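Imprimer | Envoyer par e-mail

Pinces Pallach : retour en images sur la panne de la série Sisness

En avril, chez Flellance, on pliait du linge du matin au soir avec les pinces portatives Pallach, et puis tout s'est déréglé ! La pince droite s'est mise à relâcher le tissu en plein mouvement, sans la moindre alerte. Une panne passionnante, qui nous a coûté 50 essais et appris énormément de choses. 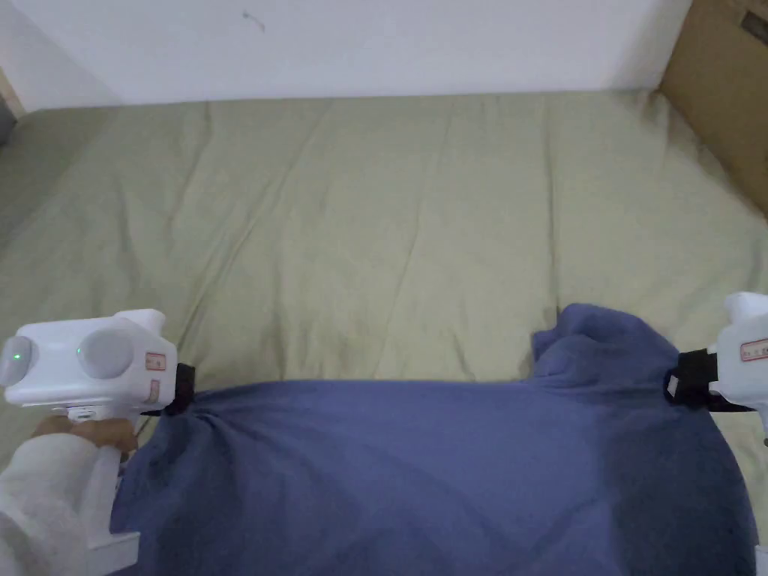
Tissu bleu tendu entre les deux pinces, au-dessus du lit. Côté gauche, les voyants sont au vert.

Le défaut, en bref
Sur les 140 essais de la série, 8 ont fini avec un coin lâché, toujours à droite. Les journaux n'affichaient aucune erreur : le logiciel croyait la pince fermée alors que la mâchoire avait déjà cédé de quelques millimètres. Un vrai casse-tête, et quelle joie quand on a enfin trouvé !

La cause
Une vis de butée desserrée par les vibrations. Elle fait partie du kit de montage Polák, et on ne la contrôlait qu'à l'installation. Les tissus épais tirent plus fort, et la mâchoire glissait.

Côté sécurité
Un doigt posé près de la mâchoire quand elle se rouvre, ça pince ! Aucun blessé, mais la consigne a changé : main sur la poignée, jamais plus haut, et arrêt immédiat dès qu'un coin glisse.

La suite
Frein-filet sur toutes les vis, contrôle à 8 h avant chaque série, et les essais douteux sont à refaire. On a hâte de s'y remettre, avec les draps-housses cette fois !

Partages : 50 | Commentaires : 8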